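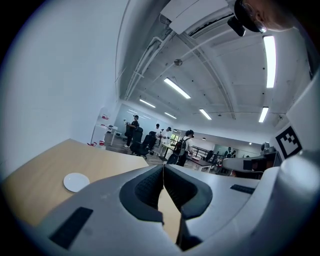
## September, bench notes: the jaw that wouldn't let go

Right, writing this up while I still remember the order things happened in, because Zoila has already asked me twice and I told it differently both times.

Short version: the hand-held gripper (the Skinari build, grey body, V jaw with the dark rubber lining) closed on my glove just before lunch and stayed closed when I released the trigger. No injury. One ruined glove, one very loud word, and a shop full of people looking at me. The second unit is parked too until we know whether it does the same.

### What I was doing

Pick-and-place practice on the wooden table, just the small white disc, over and over. Wálter wanted a set of 300 clean grasps for the Rengifo job and I'd got into quite a nice rhythm. The disc is horrible to pick up, by the way. It lies so flat that you have to come in low and let the rubber drag it up on its edge, and if you're a touch too high the jaw closes on nothing and you go round again.

On the bad one the disc went in crooked and wedged down in the narrow bit of the V. I let go of the trigger, the jaw opened a little way, stopped, and I did what everyone does and poked at it with a finger. I know! I wrote the card on the wall that says not to. The jaw shut again with my fingertip beside the disc, and it held.

Hit the stop. Motor went quiet, jaw didn't move at all. Anselmo came over and backed the drive off by hand with the hex key, which took 12 turns, and out came the disc, and then the glove, and then me.

### What we found

Log first. Ctibor pulled it off the controller before anyone power-cycled (thank you, Ctibor, I'd have switched it off and lost the lot).

- Trigger release is there, clean, no bounce.
- Open command goes out straight after it.
- Motor current climbs to the limit and the controller calls it a stall.
- Then a close command that I did not give.

That last line had us scratching our heads until Cristian remembered the stall recovery. When the motor stalls, the firmware backs off in the opposite direction and tries again. Fine if you stall while closing: it opens, has another go. If you stall while *opening*, the opposite direction is closed, so it shuts on whatever is in there. It then stalled again on my glove and gave up, with the drive wound tight. The stop button cuts the motor and the screw doesn't back-drive, so it just sits there gripping.

So that's the firmware doing exactly what we wrote. I went back through the notes and it was me who asked for the retry in the first place, back when we kept losing grasps at Stolstead. Hm.

Why did it stall opening? Less sure. Anselmo had the jaw off on the bench and the rubber on one side has lifted at the inner end, near the point of the V. There's a little lip you can feel with a thumbnail. His idea is that the disc slid under the lip and acted as a wedge. I think that's most of it, but the screw was also drier than I'd like, and we've not greased it since it passed 2000 cycles. Could be both. I tried to get it to wedge again with the motor unplugged, turning it over by hand, and managed it once in a dozen or so goes, which isn't enough to hang anything on.

### Changed so far

1. Retry on opening is out. A stall while opening now means motor off and a red light, nothing else. Cristian did the edit, I read it over, and it's only been run on the bench supply with the jaw off.
2. Current limit turned down to 5 on the config scale for the hand-held units. Grasps will be weaker. Wálter is not thrilled.
3. Hex key now lives on a cord on the grip. It was in a drawer, under the tape, and Anselmo found it quicker than I would have.

### Still open

- New rubber. Nunero have the sheet, but the glue is another matter and I want to try two kinds before we commit.
- Does the second unit have the lifted lip as well? Zoila to look.
- Ctibor wants a proper manual release, a lever or a pull pin, so you can free somebody with one hand. I'm all for it. No idea where it goes in that housing, it's packed solid in there.
- The grasps I'd already logged: keep or bin? I'd keep the ones before the wedge, but they were all taken at the old current limit, so they won't match anything we record from now on. Need to ask Wálter.
- Use the plastic tweezers for stuck parts. They're in the blue tub. This one is for me.

Glove is pinned up by the kettle if anybody wants to see the dent.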